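About Tradura

Hi, I'm Lucrezia Mancuso, and I started Tradura because my grandmother's recipe notebook was driving me crazy. She wrote in three languages, sometimes in one sentence, and half the measurements were things like "a coffee cup of oil, but the old cup." I spent a whole December at my kitchen table in Bainbridge trying to turn it into something my cousins could cook from. I loved it! By New Year's, two neighbors had handed me their own family papers and I had a little business on my hands.

We translate personal stuff: letters, diaries, recipe cards, postcards, the speech your uncle gave at the wedding. So far we've finished 233 family projects, and the longest was a diary of almost 800 pages (hello, tiny handwriting). We keep the jokes, the crossed-out words and the bad spelling wherever English will let us, and we add notes for anything that won't carry over.

How it works: send us scans or photos of a few pages and tell us what you know about who wrote them. I'll write back with a price and an honest guess at how long it'll take. Short jobs, up to ten pages, are a flat $189. You get a typed translation side by side with the original text, and a bound copy if you want one.

We share the second floor with Fakadari, the bookbinders, so your pages only travel down the hall to get their covers. Go ahead and ask them about paper. They will talk.

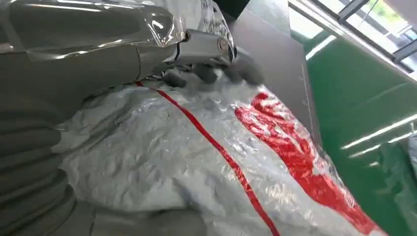

Clear plastic wrap on gray metal, close up.

We also run a letter-reading night once a month. Bring one letter in any language, and we'll read it out loud together and puzzle over the hard bits. It's free, there's usually cake, and beginners are very welcome. Write to me first if your letter is in old German script, so I can bring my good magnifying glass and my alphabet chart.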